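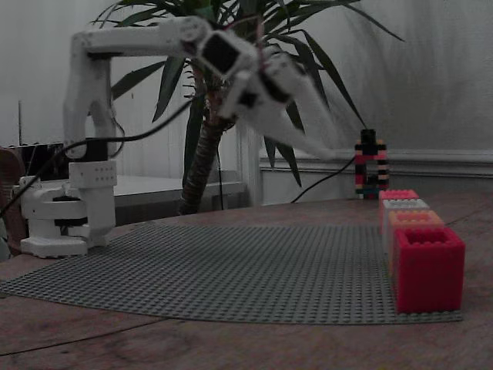

The brick table at Drallunen

Welcome to the brick table page! I've been promising to put this up since August, when the big sort-out began, and it has taken me until now to get round to it (I blame the sorting, which ate every spare evening I had). Drallunen is our house, for anyone who has wandered in from somewhere else, and the brick table lives in the back room where the dining table used to be. Well, it is the dining table. We eat in the kitchen now.

I've kept my notes in gallery fashion, a few lines for each thing on or near the table, and then I got carried away with the bits at the bottom about sorting and washing. Skip about as you like.

The table

Reddish-brown, heavy, and older than anyone who builds on it. It came to us from Robles, the second-hand furniture place down by the old bus garage, and it took two goes to get it through the door. I did think about painting it when we first brought it in, and I'm so glad I didn't, as the colour is lovely with bricks on top and small dark pieces are the only ones that ever get lost against it. It does scratch if you drag a box of bricks over it. Lift, don't drag - that's the one house rule, and I break it more than anybody.

The big grey baseplate

My favourite thing in the whole collection, and it's the plainest. It takes up a good part of the middle of the table, which is just how I like it, and it means a half-built something can stay put overnight without getting knocked on to the carpet. Before we had it I used to build on a tea tray. You can build a surprising amount on a tea tray but you do have to stop when someone wants tea.

Grey was a deliberate choice, by the way. I had a green one for years and everything I put on it ended up being a farm. Grey could be a street or a harbour or a car park or the moon, and I find I start building straight away without deciding first.

The four containers

Lined up along the right-hand side of the baseplate, where my right hand is forever reaching anyway. I tried them at the back to begin with and spent a whole evening leaning across my own building and catching it with my sleeve. I tried one big box as well, and all that happened was that I stirred it like soup.

Four is a good number for me. It's enough for a rough sort and few enough that I remember what goes in which. More on that further down.

The little tower

Ah, the tower. It sits over near the far edge of the table and it's a proper mix of colours, and visitors always ask what it's meant to be. It's called Dunder. It started out as a place to park odd bricks so they wouldn't roll off, and then it got a name, and once a thing has a name you can't very well take it to bits. So Dunder stays, small as it is, and gets a brick added or taken off depending on what I'm short of that evening. I have raided it more than once for a piece I swore I didn't own.

The plant

Leafy, and very much in charge of its end of the room. I'd meant to move it when the table went in, but the room looked so bare without it that it got to stay. It makes a good bit of jungle behind anything you build, and if you crouch down so your eyes are level with the baseplate you get a whole forest for nothing. I water it at the sink these days. There was an incident with a jug and a tub of wheels.

Wullus, or what we're building next

Wullus is our town. It has been knocked down and started again so many times that I've lost track of which Wullus we're on, but the plan is always much the same: a main street, a square with something silly in the middle, a railway station with nowhere near enough railway, and a row of thin houses that all lean on each other. The last one got as far as 31 windows before we ran out of windows, and the rest of the houses had to be warehouses.

For the next one I want a harbour along one side of the grey plate and the street coming up from it on a slope. I've never managed a slope that didn't look like a staircase. If you've got a good way of doing it, do please write in, I'd be thrilled.

How I sort

People get very serious about this and I'm not going to argue with anyone who sorts by shape and by colour and by shade, but I haven't got the patience or the cupboards. What I do is go through a heap and split it four ways:

Ordinary bricks, any colour.
Flat pieces, any colour.
Anything with a slope or a curve.
Everything else - wheels, doors, flowers, tiny hats.

The last lot is always the one that overflows. When it does I tip it out, pick out whatever there seems to be most of, and put that in a bag with a label. One wet afternoon it was hinges. I had no idea we had so many hinges.

I don't sort by colour until I'm building, and then I only pull out the colours I want. It's a lot less dreary than facing the whole heap in one go, and you come across pieces you'd forgotten about, which is half the fun!

I do it in bursts of 10 minutes with the radio on. Longer than that and I start putting flat pieces in with the curves and not noticing until the following week.

The August wash

The whole lot had a bath in August. We'd been given a big bag of bricks by a neighbour who was clearing a loft, and they were grubby in the way loft things are, a sort of soft grey fluff on everything. In they went, into a net bag, into a washing-up bowl of lukewarm water with a squirt of washing-up liquid, swished about, rinsed twice and spread on old towels.

Drying is the slow part. Water sits inside the tubes underneath and if you put them away too soon they smell like a pond. I gave mine a full 24 hours, turned them over with my hands now and again (very soothing, I recommend it), and even so I found drips. Keep anything with stickers or printing out of the bowl and wipe it with a cloth.

I counted the loft bag afterwards out of pure nosiness and it came to 259 pieces, plus a marble and a door key. If you have lost a door key it's on the hook by the kettle.

Sitting comfortably

A small thing, but it made such a difference. The dining chairs are the right height for eating and too low for building, so I sit on a cushion, and when I'm doing fiddly work at the back of the plate I stand up. For ages I couldn't think why my neck hurt after an evening of Wullus, and it was all that peering upwards at my own rooftops.

Light matters too. The back room gets the sun in the morning and is gloomy by teatime, so I do anything with dark bricks before lunch and save the bright colours for later on. A lamp helps, but it throws a shadow of your own hand exactly where you're trying to put the piece.

Odds and ends I get asked

Do I glue anything? No, never. Even Dunder is only pressed together.

Do I keep the instructions? In a drawer, yes, in no order at all. I hardly ever look at them but I can't throw them away either.

What about mixing makes? I mix. Some grip a bit tighter than others, and the loose ones I use high up where they haven't got anything to hold.

How do you get two flat pieces apart? Fingernails, then a proper separator tool, then a cup of tea and another go. Not teeth. I know you do it, I do it too, and the marks never come out.

Where do you keep the rest? Under the stairs, in shoeboxes. I'll do a page on the shoeboxes when I've got them fit to be seen, and the harbour will go up here as soon as there's enough of it to call a harbour.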